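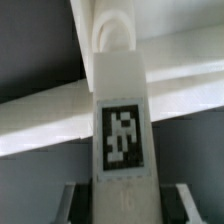 Trarnik Block Handling Kit: Gallery

Trarnik is a tabletop kit for pick-and-place work with a robot arm. It is sold by Gretik to schools, labs and small shops that already own an arm and a two-finger gripper. The kit supplies the blocks, the tray, the platform, the marker board and the frame that goes around the work area. The arm, gripper and cameras are not included.

Gallery and notes by Nayara Figueiredo. Setup by Benjie Mercado.

Wrist marker

Each kit has a sheet of printed square markers in several sizes. The rectangular label with the gray border is meant for a gripper mount or another flat part near the fingers. Clean the surface with alcohol before you stick it down, and press from the middle out. A label that sits a little to one side is fine as long as you measure its position once and enter it in the setup file.

Spare label sheets are sold in packs of 18.

Blocks and tray

The blocks are white and come in three shapes: long, short and cube. The long ones can stand on end or lie flat, so the same block gives you two different grasps to program. The tray has raised walls, and a block placed close to a wall leaves less room for the fingers on that side. Most new users start with blocks in the open part of the tray and work toward the walls later.

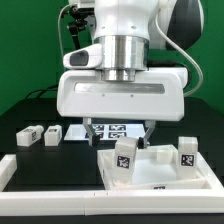

Markers on the blocks are black and white squares. Which face they go on is up to you. A marker on the front face suits a camera set low at the side of the table, and a marker on top suits one looking down. If you use both kinds of camera, label two faces and give them different numbers.

Platform

The platform is a plain black box and raises the blocks above the table. Use it as the pickup spot, the drop spot, or a place to park blocks between runs. It has no fasteners. If your arm tends to bump things while you are still teaching it, put a strip of double-sided tape underneath.

Marker board

Four square markers in a two-by-two grid, used to line up the camera view with the arm's own coordinates. Set it flat and keep it inside the frame. Run the alignment again any time the board or the camera is moved.

Frame

White bars that join end to end and mark the limits of the work area. The standard frame is 600 mm on the short side. Push the joints fully together before you measure anything from them.

Ordering

The full kit is $853. Blocks and tray alone are $215. Bittencourt handles orders and spare parts, and replacement blocks ship in the same box size as the kit. Setup files for the Alluden software are on the downloads page, last updated 14/11/2024.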